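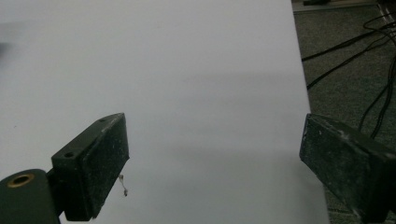

Fingers fully open over the white work surface.

Building the Delley hand gripper, part 4: pads and first grips
28 August 2020

This part covers fitting the finger pads and trying the gripper on something awkward. You should have both arms printed and the brass inserts in place from part 3. If an insert sits crooked, warm it again with the iron and straighten it before going on.

Push each pad onto its arm and start both screws by hand. Tighten them a little at a time, swapping from one to the other. Stop when the pad no longer rocks. The Skoretti screws I bought were too long, so I cut them down to 9 mm and filed the ends.

Close the fingers slowly and look at the gap from above. The faces should meet flat. If they touch at the tips first, slacken the screws, square the pads up and try again.

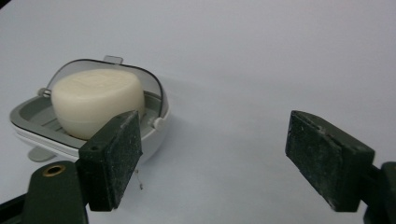 Soap dish with its lid up, ready for a test.

Soap makes a good test piece. It has a curved side, it marks easily, and a bar costs next to nothing. Take it out of the dish and lay it flat for the first tries.

Bring the fingers in level with the middle of the bar and squeeze until both pads touch.
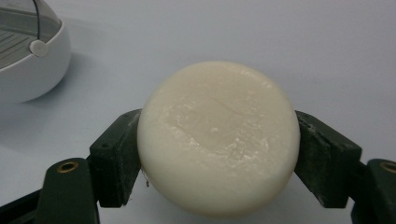
Hold it there for a slow count of 4, then lift. If the bar turns, your grip is off centre. If it slips straight down, squeeze harder or roughen the pads with fine paper. Wipe them afterwards, as soap builds up on the faces and spoils the next grip.

My own log stands at 169 lifts since April on one set of pads. The Papadakis version of the arm uses the same hole spacing, so these pads will fit that too. 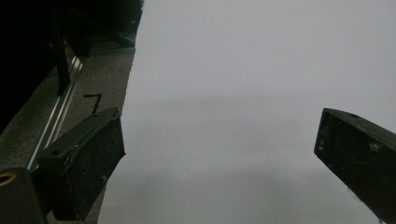
Can I print the pads in a softer material?
Soft pads work, but they bend under the screw heads. Fit a washer under each one and check them for tightness every few sessions.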